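Print this page | E-mail this page

Robots for Repair: course notes, unit on handling
Trying out a kit: the Ivska bench set for taking computers apart
Notes by Kalkidan Shiferaw, with additions from the bench sessions by Miloslav Sýkora

Please read these before the bench session and bring them with you. You will want to scribble on them. The earlier handout on arm safety still applies in full and is not repeated.

What the kit is

Ivska is a bench set sold by Lolline for teaching rooms and small repair shops that already own an arm and want to do something harder with it than stacking blocks. You supply the arm, the gripper, the table and the old computers. Lolline supplies a printed holder plate, a set of print files so you can change the plate, a program called Gudeta that records and replays arm moves, and a fat ring-bound task book. It costs £600 for a school licence, and the print files stay yours when the licence ends. We had ours on a four-week loan in April and liked it enough to build this unit on it.

I should say straight off that I think this is a lovely bit of teaching kit. I have sat through a good many robot demos in which an arm moves a foam cube from one square to another, and I have never seen a class lean in as they did when an arm went for a processor. Everybody knows what a processor costs! Everybody has an opinion on how it should be held. The talk starts before you have said a word, and half of it is useful.

That said, it has rough edges, and part of your job in this unit is to find them and write them down.

Why a desktop computer

A desktop tower is a very good thing to practise on. The parts were made to be fitted by hand, so they come out by hand, and a great deal of what your fingers know has to be spelled out for the arm. Memory goes straight down into its slot and must come straight up again. A card wants lifting without a twist. A cable goes wherever it likes, and it will be somewhere else after you have moved the part next to it.

Compare this with the parts tray we used in the last unit, where every piece was rigid and lay flat. In a tower the walls get in the way. The gripper may reach the part perfectly well and still have no room to open. Burgi Danzer calls this the letterbox problem, and you will meet it within minutes.

It also matters outside the classroom. Plenty of working parts go to the shredder inside dead machines, and a bench that can lift them out whole is worth having. Renow, the repair centre that gives us our old towers, wants to hear how you get on, so write your reports with them in mind as well as me.

How Gudeta works

You guide the arm through a task and Gudeta keeps a record of where it went and what the gripper did. You can then replay the whole run, or cut it into named steps and replay those on their own. The second way is much better. Name your steps after what they do ("above part", "close", "lift clear") and you will still understand them after lunch.

What I like most is the note box. Each step has a space for a few words and the notes come out with the printed run sheet, so when a step goes wrong the person on the next turn can see what the last one was thinking. Berhanu Assefa wrote "came in too steep, felt it scrape" in one of these and saved the following group a good deal of trouble.

What I like least is the undo. It takes back the last step only. If you have cut a run into pieces and regret it, you have to load the saved copy, so save a copy before you start cutting. Lolline know about this and the task book mentions it, in small type, near the back.

The holder plate

The plate gives each part a place to go. The holders are different shapes for different parts, and the slots are a little wider at the mouth than at the foot, so a board that arrives slightly off line is steered in. This is the cleverest thing in the set. Our first groups spent ages trying to make the arm more exact when all they needed was a kinder slot.

You may redraw any of the holders and print your own. Keep the old one! Twice now we have gone back to the original shape after an evening of improvements. Label your version underneath with your group name, and put the file in the shared folder under the same name.

If your arm has been moved or the plate has been knocked, teach the plate again before you teach anything else. Gudeta has a short routine for this under Bench, Corners.

Holding a processor

This is the task people remember, so a few words of advice. Grip by the edges. The pads should meet the part squarely, and the force should start low and come up in small steps until the part stays put. Keep the underside clear of everything. Lift a very small way, stop, look, then go on. The stop is part of the task and you should record it as its own step.

Most trouble comes from closing the fingers while the part sits at an angle to them. One finger touches first, pushes the part round, and by the time the other arrives you are holding it by two corners. Turning the wrist to suit the part is nearly always quicker than trying to turn the part to suit the wrist. 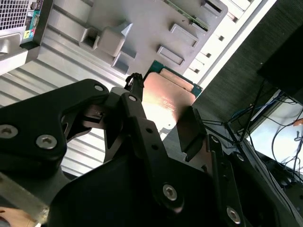

Processor held between the fingertip and the finger pad, with the corner of the lid turned towards the plastic holders behind it. 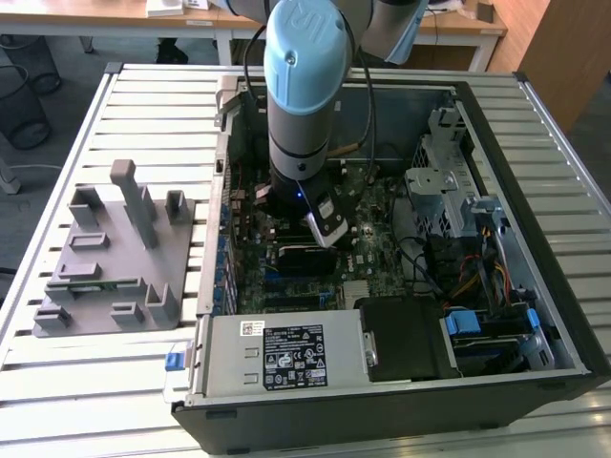 Does the kit need a particular make of arm?

Gudeta talks to several makes, and the list is in the front of the task book. Check that your arm and its controller are both on it, as an older controller can be the sticking point even when the arm itself is supported. The holder plate doesn't mind what arm you have, provided it can reach every holder without stretching right out.

Working in groups

You will be in groups of four and take turns in these jobs: one person guides the arm, one stays by the stop button and does nothing else, one runs Gudeta, and one keeps the log. Swap after each task. The person at the stop button is allowed to be fussy and should be thanked for it.

Tasks for the session, in order:

Teach the plate and check it by sending the gripper to hover over each holder you mean to use.

Take a memory module that is already standing in a slot on the plate, lift it clear, and put it back. Do this until it is dull.

Take the same kind of module out of the tower. Open its latches by hand first. Note how much room the gripper needs to open, and where the nearest wall or cable is.

Pick up a processor from the plate and set it down again in the same holder. We use dead ones, so be brave, but treat them as if they worked.

If there is time, choose a part of your own and plan the whole move on paper before anyone touches the arm. Evanthia Nikolaidis will look over your plan and may send it back. Hers are the best comments you will get all term, so do take the trouble.

What to put in the log

For each task, make six attempts with the same recorded steps and write down how each one ended: done, done with help, or stopped. Don't mend the recording halfway through. I know it is tempting when you can see just what is wrong, but then you have two short sets of results and neither tells us much. Finish the set, mend it, and run a fresh set if you have time.

Write down anything you had to do by hand before the arm could start, including moving cables aside. A report that leaves this out makes the robot look cleverer than it was, and a repair shop reading it would be badly misled about how much work was left for people.

Things we would like Lolline to change

These are from the April groups. Add your own at the end of the session.

A proper undo in Gudeta, as above.

A lay-flat binding that really lies flat. The task book springs shut at the worst moments and somebody ends up holding it open with an elbow.

More on cables. The book deals with rigid parts beautifully and then gives cables a single page, which mostly tells you to tape them back. There is a whole unit's worth of work in cables and I would happily teach it!

A way to print one step and its note on its own, for pinning up by the bench.

The print files could do with sizes written on the drawings. Miloslav measured ours with callipers and his sheet is in the shared folder.

For the report

Two sides at most, plus your log. Say which parts of the kit helped you, which got in your way, and whether you would ask a repair shop to pay for it. I have told you I am fond of it, and you won't lose marks for disagreeing with me. Miloslav disagrees with me about the software and has been very good-humoured about it.

Spare log sheets are in the tray by the door. Reading for next time is the task book from "Parts that bend" to the end of the chapter.

Robots for Repair course notes | Page updated September 2, 2024 | Contact: Kalkidan Shiferaw, course office | Back to top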